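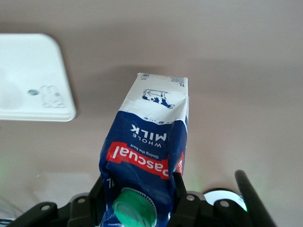 Comparing two grippers on soft packages and mugs — which one would you keep?

kdramani
Hello all. I have two grippers on my bench and budget to keep only one. The first is the Satau two-finger with linkages, the second is the Rongate parallel one. Same arm, same Wademach controller, wrist camera in the same position. I made 18 grasps with each on cartons, mugs and small boxes.

The Rongate dropped 2 objects and the Satau dropped 7. But the Satau was on the old firmware for the first part, so I am not sure the comparison is fair. Also, on cardboard both of them squeeze more than I want. I set the force by hand, and the value on the screen does not match what I see at the fingers.

obradovic_fan
Seven against two is clear to me. Keep the Rongate and stop worrying.

tilt_and_pan
I disagree. With old firmware mixed in you don't have a comparison. Repeat the Satau runs, all of them, and write down the force for every grasp. Which objects did it drop?

kdramani
Mostly mugs. The cartons it holds well, even when I take them by the cap end. A mug is harder for me because the fingers can close on the side of the body or near the rim, and then the handle pulls the weight to one side.
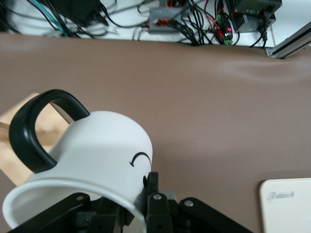 When the wrist turns, I lose the rim from the camera and I must trust the last pose. I tried moving the camera back a little, but then the linkages take even more of the view. The Rongate has shorter fingers, so it is better in this point.

obradovic_fan
So again the Rongate wins. What are we discussing?

tilt_and_pan
We are discussing whether the gripper or the camera mount is the problem :) Put the camera on a side bracket. I use the Obradović mount, you can rotate it without taking the fingers off. Then the mug test is only about the gripper.

m_sorley
For the force question: the Wademach shows commanded current, it is not a measured force. I put a cheap load cell between the fingers and made my own table. It took one evening. My unit closed with nearly 800 grams more than I believed.

kdramani
Thank you, this explains a lot. I will make the table first, then repeat the mugs with new firmware on the Satau. If it still drops them I return it. The seller takes it back until August, so there is time.

obradovic_fan
Fine, but I still say Rongate. Linkage fingers move on an arc and you have to correct the height every time they close. I got tired of it.

tilt_and_pan
One line in the config. Please post the table when you have it, Kobina.

14 replies hidden | 3 shares | Last post 4/30/26
Contact us | Terms | Back to top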